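Clallstead wants you to sort your lunch

Starting in January, the 324 households on the Pearce side of Clallstead will be asked to put food scraps in a separate bin. The town says the plan will pay for itself in two years. It said much the same about the last one, which was dropped after 4 months.

Tayla Lowther, who speaks for the town on waste, said people "already know what a banana peel is" and will need little help. Maybe so. The leaflet runs to seven pages.
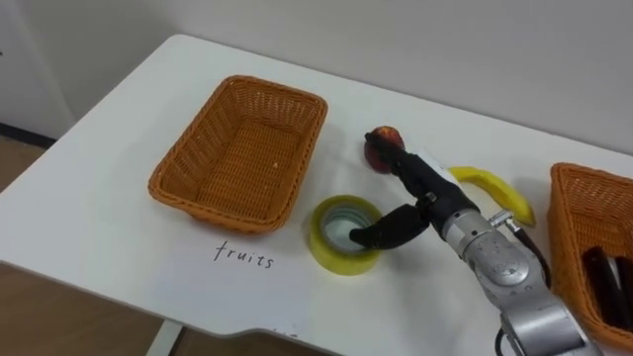
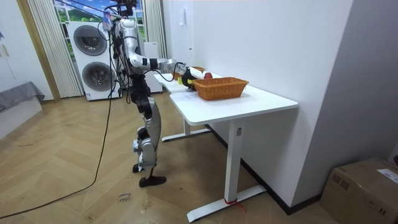 The scraps are to be trucked to a compost plant in Kultbridge run by Gokeck. What the town will pay per load has not been made public, and Lowther would not give a figure when asked twice.

Angus Ngata, who sat through the last plan from his house on the Pearce side, still has the old green bin. He keeps potting soil in it. "I'll use the new one when I see the truck," he said.

The town has yet to say which morning the truck will come.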